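Medication Storage Check, Brotville House
Monthly walk-through, September. Completed Thursday, 9:00 a.m.

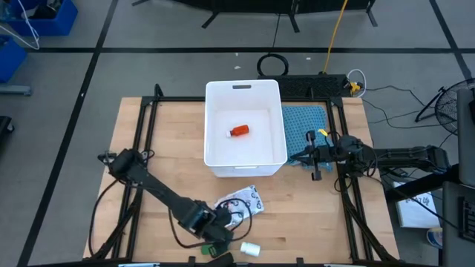

Orange pill bottle with white cap, in a white storage bin.

Rating: OK / Fix / N/A. Write a comment for every Fix.

1. Medication room door closes and locks without being pushed. Fix.
Latch catches only if the door is pulled hard. Work order 538 is open with Hasar Lock and Door. Carried over from August.

2. Key log filled in for every shift. OK.

3. Shelves labeled by resident room number. Fix.
Room 226 label has come off again. Tape doesn't hold on that shelf lip. Use the clip-on holders from the supply closet.

4. Bottles have a full, readable pharmacy label. Fix.
2 bottles have smeared directions. Dimitriou Pharmacy will send new labels with the next delivery. Until then, check the medication record before giving a dose, and keep both bottles on the top shelf.

5. Caps on tight, no loose tablets in bins. OK.
Bins on the lower shelf need wiping out. There is powder in the corners.

6. Nothing past its expiration date. Fix.
One tube of skin cream expired in August. Pulled and logged for return. Eye drops all have an opened-on date, which was missed last month.

7. Refrigerator between 36 and 46 degrees F. OK.
Thermometer read 41. Two evening readings are blank on the chart. Do not fill them in afterward. Leave them blank and initial the margin.

8. No food or drinks in the medication refrigerator. OK.

9. Controlled medications double locked, count matches the book. OK.
Counted by two staff at shift change. Both signed.

10. Over-the-counter items kept apart from prescriptions. OK.
Antacids have been moved to their own shelf. The old sign still says they are by the sink. Take it down.

11. Sharps container below the fill line. Fix.
At the line. Swap it today. Spares are in the Woranus cabinet, bottom drawer.

12. Returns box sealed and listed. N/A.
Pickup was the day before, box is empty.

13. Poison control number posted by the phone. OK.
Faded but readable. Print a new one when the color printer is back.

Items 1, 3, 4, 6 and 11 go on the follow-up sheet. Item 11 has to be closed before the evening shift starts. File this copy in the blue binder behind the August check.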